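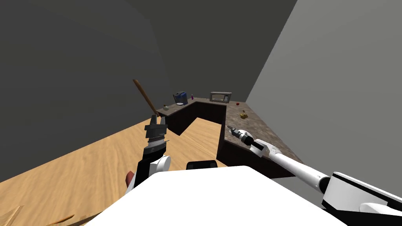
Grant Updates | Online Learning

Progress report to the Lonivmont Fund
Submitted 04/05/2018 by Ingvild Torvik, Muveneo course support

Dear Romana Doležal and everyone at the Fund,

Thank you again for your patience with us over the winter, and for the kind note you sent when the February gradebook move ran longer than we'd hoped. I'm happy to say we are in a much better place now, and I have plenty to tell you!

The biggest piece of news is that all of our evening courses now live in Hendanero, with 626 learners signed in at least once. The old site is still up so that people can fetch their past certificates, but no new work is being handed in there. Moving the quizzes took the most effort. The question banks came across nicely, but the time limits did not, and our instructors had to go back in and set them by hand (they were very good about it, and I only had to bring cake the one time).
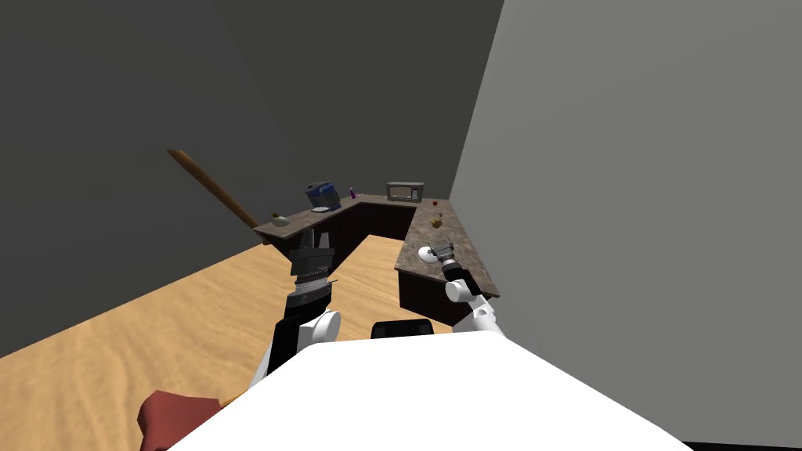

We also spent a good part of the period on discussion boards, which your last letter asked about. Instructors can now grade a post right from the thread, and the comment goes to the learner along with the score. Before this they were copying scores onto a spreadsheet and typing them in again at night, and you can imagine how well that went by the end of a term.

We ran 20 short training sessions for instructors, most of them online. Attendance was good in the mornings and thin after lunch, so we will stick to mornings from here on.

Two things are still open. The mobile app does not show late penalties correctly, and Kopecký, who handle our hosting, have promised a fix but haven't given us a date. The other is captions. Our older lecture videos still have none, and the work is slower than I told you it would be. I would like to move a little of the unspent travel money over to captioning, if you are comfortable with that, and I've put the request on the budget sheet for you to look over.

Please do call if anything is unclear. I'm at my desk most mornings and always glad to talk.

With warm thanks,
Ingvild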